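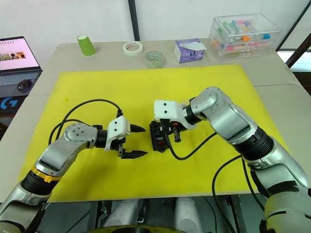
Selma Hodžić wrote in to ask whether she really has to pull every fuse out of her spare box before cleaning it, or if she can brush around them. Pull them, Selma! I know it's a pain, but the crumbs of dirt go right down beside the legs and a brush just pushes them deeper. Battery disconnected first, please, if the box is still in the car.

Do the colors mean anything?

Yes, and it's my favorite thing about blade fuses. The color goes with the amp rating, so you can sort a whole jar of them without squinting. Still, read the number on the fuse before you push it in, especially with old ones (I once had 27 in a coffee can and the faded ones fooled me twice).

How can I tell if one is blown?

Hold it up to a window and look for a break in the thin metal link inside. The clear ones are the easiest to read by far. With the dark colors I give up and use a meter.
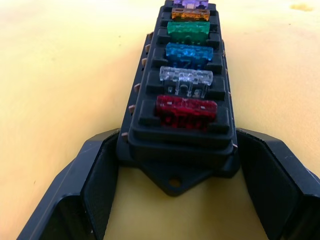
Does it matter which slot a fuse goes in?

Very much! Go by the chart on the cover or in the manual. No chart? Take a photo before you touch anything. I keep mine in an album called Clatlow, after the street where I bought my first truck.

What do you put under it all?

Something soft in a bright, plain color. Small parts don't skate away on it, and a dropped fuse has a decent chance of staying put.

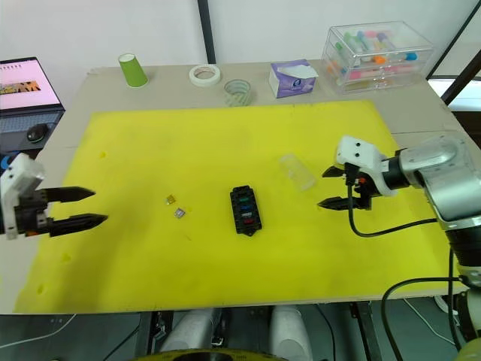

Fuse box on the yellow mat, with a couple of fuses beside it

Can I use a bigger fuse if mine keeps blowing?

No, no, no. Same rating, and go find out what's wrong with the circuit. Afshin Akbari asked about 2 in a row going on his heater fan, and I'd tell him the same thing: stop feeding it fuses and check the wiring.

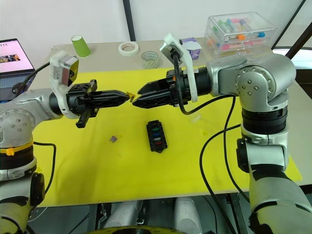
Last changed: May, 11 p.m.

I added the bit about the heater fan and fixed my spelling of Bumport. If your question isn't up yet, send it along and I'll get to it (slowly, but I do read them all).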